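Kitchen Tips for Recording Good Examples 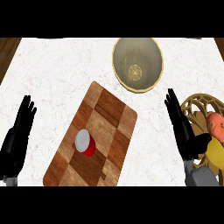
Simulated counter with the can on its side on the chequered board, one hand either side.

Valbona Mladenović asked me to write down the little habits we have picked up while recording kitchen tasks for Pukia, so make yourself a cup of tea and have a read before your first session. Most of it is what your gran would have told you about working tidily, with a few extras for the headset.

Start with your hands apart and still, and take a breath before you reach. I used to dive straight in — Krum still does, bless him — and the first second of every example was a blur that somebody had to trim afterwards.

Shift things about between takes. A bowl that always sits in the same spot teaches the system where the bowl was on Tuesday and very little else. Turn the board a bit, stand the can up or lay it down, and swap the fruit in the basket now and again. After 200 takes of one layout we had a lovely-looking set that fell to bits as soon as the board was straightened!

With a can lying down, come in from above and close your thumb last. If you come in from the side it tends to roll, and then you're chasing it over the marble.

Don't bin a fumble straight away. If you drop something and pick it up again smoothly, keep it and tag it "recovered", as Fadime Baysal is collecting those separately and has 79 so far. If you drop it and give up, tag it "failed" and reset.

Go at the speed you'd use for putting the shopping away. Hurried takes are jerky, and very slow ones are full of pauses that get copied faithfully.

Stop after two long batches and rest your shoulders. Take 2505 was mine, recorded far too late in the evening, and it's a dreadful thing to watch.

Spare headset straps are in the drawer under the kettle.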